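Ticket 7-17: dark items coming out with grey marks
Opened by: Kendra Campbell
Assigned to: Girish Kanaujia
Status: closed

KC: Grey streaks on dark cottons since Monday. Washer 2, 40 degree cycle, Nilar liquid. Light loads look fine.

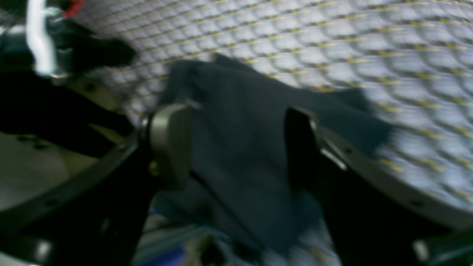 Dark cloth on the patterned cover.

GK: Is the drawer clean? Please run it empty at 90 and tell me what the door seal looks like.

KC: Drawer had a thick layer of old softener at the back. Scrubbed it. Seal is clean. Streaks still there after the empty run, but fewer.
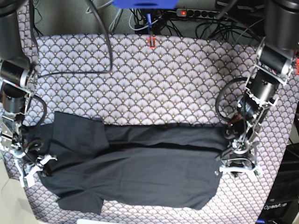
Black shirt, laid out and partly folded.

GK: Sounds like softener in the hose too. Stop using it for 8 loads. Check the inlet filter as well, the Damolia machines clog there.

KC: Filter was half blocked with grit. Rinsed and refitted. Water now fills much faster.

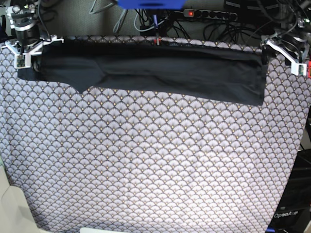
Black garment across the top part of the cover.

GK: Any marks after the last loads?

KC: None on the last two. Noreen Ó Néill has moved the softener to the top shelf.

GK: Closing. Reopen if it comes back.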